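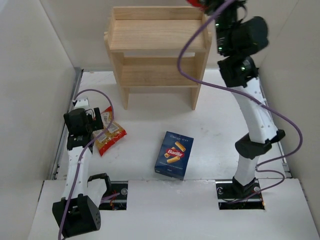
Shelf, box and bag before placement. Both boards empty.

Dagdag Pantry Shelving Set
README

Maintainer: Hiu-tung Ko
Last revised: January 24, 2019

Summary

Dagdag is a set of still pictures and written records about putting dry pasta away on a small two-tier wooden shelf. It covers two kinds of packaging: rigid cardboard boxes and soft plastic-type bags. Each record gives the starting position of both packages, the board each one was assigned to, and its final position. The set was put together to support work on storage layouts for narrow pantries, where the same few packages are taken out and put back many times.

The set contains 400 records in 10 groups of 40. All groups use the same shelf. Groups differ in the assigned board, the starting orientation of the box, and whether the bag starts on the left or the right.

The shelf

One shelf is used throughout. It is pale, unfinished wood with visible grain. The top board is a shallow tray with raised edges on the back and sides and no lip at the front. The lower board is set back from the top one, so a package on it sits in partial shade. Records refer to the boards as "top" and "lower" only. The word "middle" appears in a few early notes from Bavus and should be read as "lower".

The shelf stands near the back wall on a white floor and is not fixed down. If it was bumped out of place during a record, the field shelf_moved is set to yes and the record is kept. The shelf was put back against its floor marks between groups, not between records.

The wood was left without oil or varnish on purpose. A varnished shelf was tried in the pilot, and bags slid toward the open front too easily. Pilot records are not included.

The packages

Box. Barilla rigatoni, dark blue cardboard, red oval logo on the front. Starting positions have the box flat on the floor in front of the shelf, either square to it or turned at a slight angle. The angle is recorded as small, medium or large and was judged by eye.

Bag. Short yellow pasta in a red bag with yellow and white panels and clear windows. The bag does not hold a fixed shape. Its top edge crumples easily, and the outline changes from one record to the next. For this reason, bag position is given as the center of the filled part, ignoring loose packaging at the top.

Packages were replaced when a corner of the box was crushed or a bag began to leak. Up to four boxes were used in a single group. Replacements are logged in changes.txt with the group number. Contents were left in the packages at all times. Weight was not recorded.

Record fields

record_id: group number, then record number within the group
box_start: left, center or right of the shelf's midline, plus the angle class
bag_start: left or right
box_target: top or lower
bag_target: top or lower
box_final: board, plus lying or standing
bag_final: board, plus flat, folded or leaning
overhang: yes if any part of a package extends past the front of its board
shelf_moved: yes or no
notes: free text, often blank

Left and right are given as seen from the front of the shelf. Records made at the Cimilen room before February used the opposite convention and have been converted. The original values are kept in a separate file, cimilen_raw.txt, for anyone who wants to check the conversion.

What counts as put away

A package is put away when it rests on its assigned board with no part touching the floor. Overhang is allowed and is marked. A bag that is folded over still counts, as does a box on its side. A package placed on the wrong board is recorded where it ended up — the target field is never edited to match.

If both packages share a board, they may touch but may not be stacked. Stacked results are marked in notes with the word "stacked" and should be left out of any layout comparison.

Starting pictures

Every record has one starting picture, taken from above with the shelf toward the top. Both boards are empty in all starting pictures. Floor positions should be read from the picture when the written field is too coarse, but the lower board is partly hidden by the top one from this angle and its depth should not be estimated this way. Use the dimensions in shelf.txt.

Known problems

Group 4 has uneven targets: the box was assigned to the top board more often than the plan called for. Weight the group accordingly or drop it.

Bag terms were not applied evenly. "Folded" and "leaning" overlap, mainly where the bag rests against the back edge of the top tray. Merging the two is usually safe.

Small print on the box is not legible in most pictures. Package text should not be used as a label source.

Only dry pasta is covered. Results from this set say little about cans, jars or anything that rolls. The companion set, Grurkano, covers jars on a similar shelf but uses its own field names, and the two cannot be joined by record_id.

Changes

1.1 Corrected left and right for the converted records. Added shelf_moved.
1.0 First complete version, all groups.

Corrections go to Hiu-tung Ko. Include the record_id and the field in question.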